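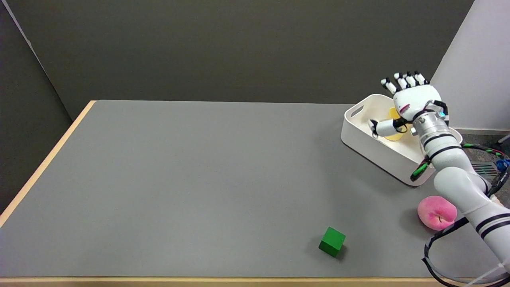
Sorting table with a white handled bin, a green wooden cube and a pink peach-shaped piece.

Minden Toy Library: Questions About Bins, Sorting and Returns

What comes in a bin?

Each bin is a mixed set of small play things: wooden blocks, pretend food, cups and other pieces that are easy for a young child to hold. No two bins are the same. The printed list in the lid pocket tells you what belongs in yours. The library has 470 bins in circulation, and the catalog at the front desk is updated every April.

How long can I keep one?

Three weeks. You can renew once by phone or at the desk if no other family is waiting for it.

Do I have to sort the pieces before I bring them back?

Please do. Empty the bin onto a table and put the pieces back one at a time, checking each against the list. A large bare table works better than the floor, where small pieces roll under furniture. Keep everything from other toy sets off the table until you are finished.

Which bins should I use at home?

Use the one the set came in. If you want more for your own toys, look for a rectangular plastic bin with rounded corners and a handle slot cut into the end. Children can pull these off a low shelf by themselves. We buy ours from Virkus, but any hardware store has something similar.

Can I wash the pieces?

Plastic pieces can go in warm water with dish soap. Air dry them on a towel before packing. Do not soak the wooden cubes. Wipe them with a damp cloth and let them dry overnight, or the paint will lift at the corners.
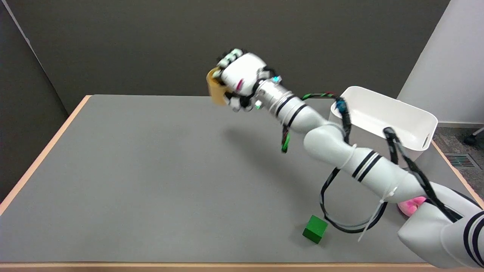

Loose blocks go in last. Set the larger pieces down flat first, then the cups and pretend food, then fit the cubes into the gaps. The lid should close without pressing. If it doesn't, something is probably standing on end.

What if a piece is missing?

Tell us when you return the bin. Dewanti Govindasamy keeps a drawer of spares and can usually match a cube or a piece of fruit the same day. There is no charge for the first 2 missing pieces. After that we ask for a dollar apiece. If you find the piece later, bring it in and we will refund the dollar.

I found a piece that isn't ours. What should I do with it?

Put it in an envelope, write your bin number on it and leave it at the desk. It most likely belongs to the family who had the bin before you.

Are the sets safe for babies?

Most are meant for ages two and up. Sets for younger children have a yellow sticker on the lid. Ask Prakash Pai if you aren't sure about a particular piece.

Can I donate toys?

Yes, if they are clean and complete. We can't take stuffed animals, battery toys or anything with chipped paint. Drop-off is from 10 a.m. to noon at the side door. Please limit donations to 20 items per visit.

Where do I return a bin after hours?

Bins don't fit in the book drop. Keep yours until we open and call the desk so we can waive the late fee.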